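Why do you have to pick your subjects so early?

When I was in Year 9, my school handed out a form with 24 little boxes on it and told us to tick our electives by May. I had no idea what I was doing. I ticked drama, because my friend Moushumi ticked drama, and that was my whole plan!

I work at a university now, helping new students sort out their courses, so I get asked about this a lot. Kids want to know why anybody cares what they choose when they're 14. Fair question.

Think of a course as a set of stairs. If you want to study engineering, the first step at uni starts where Year 12 maths stops. Skip the maths and you're standing at the bottom of a gap. The uni calls that maths a prerequisite (say it pree-REK-wi-zit), and it just means "something you need to do first".

Then there's the timetable. My old school had 216 students in the senior years, and every class needed a teacher, a room and a spot in the day. If only three people want Japanese, the school might not be able to run it. The form you fill in early is how they work out what to offer.

Now the good news. Most choices can be fixed. Plenty of unis run bridging courses, which are short classes that fill in a step you missed. I met a student called Sewwandi who dropped chemistry in Year 10, changed her mind later, and caught up over one summer. She told me it was hard work and she got pretty sick of the periodic table — but she got into nursing.
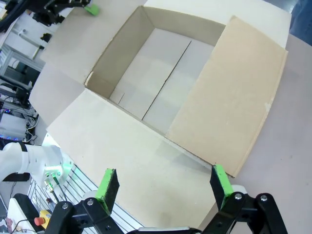 She also said she wished she'd asked more questions back in Year 10. Me too! Your careers teacher will have a list of what different courses ask for, and you can look at it even if you haven't got a clue what you want to be. I'd start with two or three courses that sound fun and see which school subjects keep popping up.

And if your best friend ticks drama, you're allowed to tick something else. Moushumi was brilliant at it. I was a tree, twice.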